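Inicio Actualidad Investigación Empresas Agenda Contacto

Un método para que los robots domésticos aprendan a ordenar con menos demostraciones

El grupo de manipulación de Prudidell ha presentado en mayo los resultados de Wemik, un método de entrenamiento para robots de dos brazos que deben recoger y colocar objetos de uso diario. El trabajo, coordinado por Attila Antal, se ha centrado en una tarea concreta: ordenar calzado en un mueble de baldas, con los pares juntos y sin arrastrar lo que ya está colocado.

La tarea parece menor, pero reúne varias dificultades conocidas en el sector. Una zapatilla blanda se deforma al cogerla, puede quedar de lado o de pie y ofrece pocos puntos de agarre cuando está pegada a otra. Además, el hueco entre dos baldas deja poco margen para la mano, y los dedos tapan a menudo a la cámara de la cabeza justo la zona donde hay que decidir.

El sistema se ha entrenado con 1231 demostraciones teleoperadas. En cada una, un operador guía los brazos del robot desde un puesto de control, y se registran las imágenes de la cabeza, la posición de las articulaciones y la fuerza de los dedos. Hasta aquí, el procedimiento es el habitual. La diferencia está en lo que se hace después con esas grabaciones.

Wemik divide cada demostración en tramos cortos a partir de los cambios de contacto: cuando un dedo toca el objeto, cuando lo levanta, cuando lo apoya. Los tramos en los que no hay contacto se resumen en unos pocos puntos de paso y pesan menos en el aprendizaje. Los que sí lo tienen se conservan completos. Según Antal, en las grabaciones sin tratar la mayor parte del tiempo corresponde a movimientos en el aire, y el modelo acababa imitando bien la aproximación y mal el agarre. 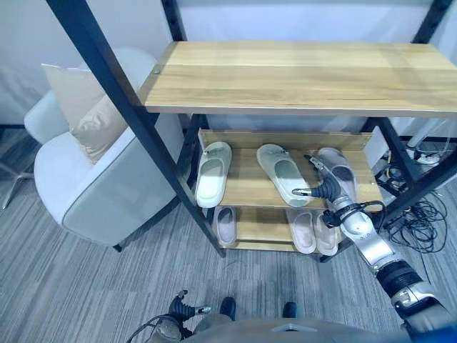 La segunda novedad afecta a las correcciones. Cuando el robot trabaja solo y el operador ve que va a fallar, toma el mando, termina el movimiento y devuelve el control. Esos fragmentos se añaden al conjunto de datos con una etiqueta propia. El equipo probó 2 formas de incorporarlos, mezclados con el resto o en una fase final aparte, y se quedó con la segunda, que daba agarres más estables con las zapatillas de suela gruesa.

La evaluación se hizo en 7 configuraciones distintas del mueble, con cambios en la posición inicial del calzado y en la distancia entre el robot y las baldas. En total se contabilizaron 1901 intentos de colocación. El informe no da una única tasa de éxito y separa los fallos por causa. La más frecuente es el contacto involuntario con una zapatilla vecina al cerrar los dedos. Le siguen los agarres en los que el objeto gira dentro de la mano antes de llegar a la balda.

«El robot suele saber qué zapatilla quiere. Le cuesta entrar sin mover la de al lado», explica Antal. El equipo estudia ahora si conviene añadir una cámara en la muñeca - hasta el momento ha evitado hacerlo para no encarecer el montaje - o si basta con aprovechar mejor la señal de fuerza.

Las pruebas se han realizado en el laboratorio de Barroso, en una sala amueblada como una vivienda. La siguiente fase se hará en el centro de Barnier, con otro mobiliario y con operadores que no han participado en la primera recogida de datos. También se incluirán zapatos con cordones, que por ahora han quedado fuera.

Prudidell tiene previsto publicar el código de segmentación y una parte de las demostraciones. Las grabaciones con correcciones se darán a conocer más adelante, una vez revisadas las etiquetas.

Este sitio utiliza cookies propias y de terceros para mejorar la navegación. Aceptar Configurar

Contacto | Aviso legal | © Todos los derechos reservados | Volver arriba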